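Care label transcription set, release notes and data card. Read the "Known problems" section before using the fiber columns.

# plendimano-labels

Plain-text transcriptions of textile care labels, with the symbols mapped to a fixed code list. The set was built to test a lookup table that converts label symbols to washing instructions. It is text only. No photographs of labels are distributed.

Maintainer: Ekkachai Panyasiri
Last revised: 2020-12-19

## Contents

| File | Description |
|---|---|
| `labels.csv` | one row per label, 3000 rows |
| `symbols.csv` | code list, 32 symbols |
| `fibers.csv` | fiber names and accepted spellings, 102 rows |
| `splits/` | row IDs for `dev` and `test` |
| `CHANGES.txt` | edits by version |

All files are UTF-8 with Unix line endings. Fields are comma-separated and quoted only where needed. Empty fields mean the label did not state a value. The string `NA` is never used.

## Columns in labels.csv

- `id` – integer, stable across releases
- `source` – `ukbridge` or `jatum`
- `garment` – free text, lowercase, as written on the intake sheet
- `fiber_raw` – composition text, copied as printed
- `fiber_norm` – composition after spelling cleanup, for example `cotton:60;linen:40`
- `wash`, `bleach`, `dry`, `iron`, `pro` – symbol codes from `symbols.csv`
- `note` – any printed text not covered by a symbol, such as "wash separately"

A label can carry up to 16 lines of printed text. Line breaks are kept in `note` as a vertical bar.

## Sources

The Ukbridge rows come from intake sheets kept by a laundry service. The Jatum rows were typed from labels on secondhand stock. The two sources overlap in garment type but differ in age: Jatum labels are older and have more missing symbols. Duplicate labels were kept if they came from separate garments.

Bulky items (bedding, robes, heavy cotton outerwear) are present in both sources. They have the most free text, mainly on drum size and drying. Pale items in this group often repeat the separate-wash instruction in `note` even where the `wash` code is already restrictive.
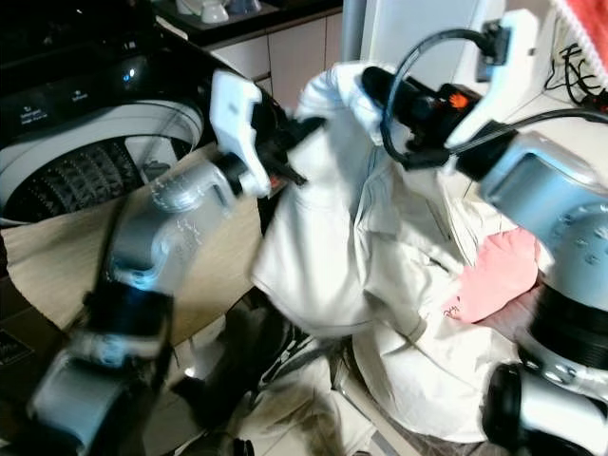

*Large off-white garment in a domestic laundry area.*

Garment color is not recorded in the data. Requests to add it have been declined, as neither source wrote it down in a consistent way.

## Normalization

Fiber names were matched against `fibers.csv` using exact match after lowercasing and removal of accents. Anything left over was resolved by hand. Trade names are kept in `fiber_raw` and replaced by the generic fiber in `fiber_norm` where the generic is known. Percentages are not rescaled. If a label adds up to 99, the row adds up to 99.

Symbols follow the Konstantinidis code list, which splits tumble drying into separate heat levels and treats line drying and flat drying as distinct values. Labels that use words only, with no symbols, were coded from the words. These rows have `w` appended to each code.

## Known problems

1. Lining and shell compositions are merged in the Jatum rows. Do not use `fiber_norm` from this source for coats or jackets.
2. The codes `D4` and `D5` were swapped in the April release. They are correct in this one, but files derived from the earlier release need to be rebuilt.
3. Faded labels were typed with a question mark for each unreadable character. The parser skips these rows without a warning.
4. `pro` is blank for most household linens. A blank does not mean dry cleaning is prohibited.

## Loading

```python
import csv

with open("labels.csv", encoding="utf-8", newline="") as f:
 rows = list(csv.DictReader(f))
```

Read `id` as an integer and everything else as a string. Spreadsheet programs may convert some codes to dates on import – set the symbol columns to text first.

## Corrections

Send the row ID, the column, the current value and the proposed value. Corrections to `fiber_raw` need the label text in full. Accepted changes are listed in `CHANGES.txt` under the next version number, and row IDs are not reused after a deletion.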